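Ticket 290 – Falthilfe Plerkix, rote Textilien verziehen sich beim Zusammenlegen
Status: in Bearbeitung
Erstellt von: Karim Smadi
Zuständig: Rami Masri (Soltwood, Kundendienst)

Karim Smadi, Samstag, 9:40
Hallo Rami, ich schon wieder! Wir legen ja für den Laden in Jindorbridge gerade alles neu zusammen (mehr als 200 Teile, frag nicht), und bei den grauen und weißen Sachen klappt das nach eurer Anleitung prima. Nur bei Rot hakt es. Sobald ich die Seiten einschlage, wandert mir der Stoff weg und am Ende habe ich ein Trapez. Die Schablone habe ich schon gewendet, das hat nichts gebracht.

Rami Masri, 10:05
Moin Karim, leg den Stoff bitte erst mal ohne Schablone auf den Tisch und streich ihn von der Mitte nach außen glatt. Liegt die Kante gerade oder wirft sie sich irgendwo auf?

Karim Smadi, 10:31
Gemacht, auf dem weißen Tisch, da sieht man bei Rot wenigstens jede Falte. Großteils liegt es flach, an der oberen Kante hebt sich der Stoff ungefähr in der Mitte ein kleines bisschen.

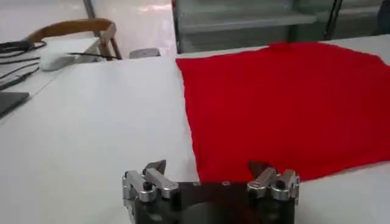

Die Tischplatte habe ich vorher abgewischt und gut trocknen lassen, am Untergrund kann es also kaum liegen. Was ich noch probiert habe: einmal mit dem Dampfbügeleisen drüber (half kurz), dann mit der kleineren Schablone von Hourani – die ist mir für Erwachsenengrößen aber zu schmal.

Rami Masri, 11:12
Okay, dann lass die Schablone bei den roten weg. Erst die Seiten einschlagen, Hand flach drauf, kurz warten, dann von unten hoch. Und die Aufdrucke nicht knicken, sonst zieht der Druck den Stoff mit.

Karim Smadi, 12:50
Ha, viel besser! Mit Hand statt Schablone komme ich auf ein ordentliches Rechteck, und der Bär mit seiner Kappe bleibt schön sichtbar. Unten und rechts guckt noch ein heller Rand raus, damit kann ich leben. 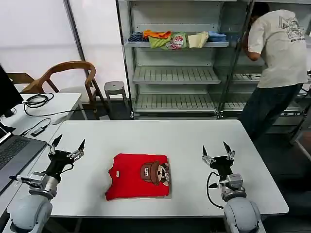
Anhang 2: rotes T-Shirt mit Bärenmotiv, zusammengelegt

Rami, eine Frage noch: Gilt das auch für die langärmligen? Davon liegen hier noch 126 im Karton, und die Ärmel machen mich jetzt schon nervös.

Rami Masri, 13:20
Ja, Ärmel vorher schräg nach innen legen, Rest genauso. Ticket lasse ich offen, bis du die ersten davon durch hast.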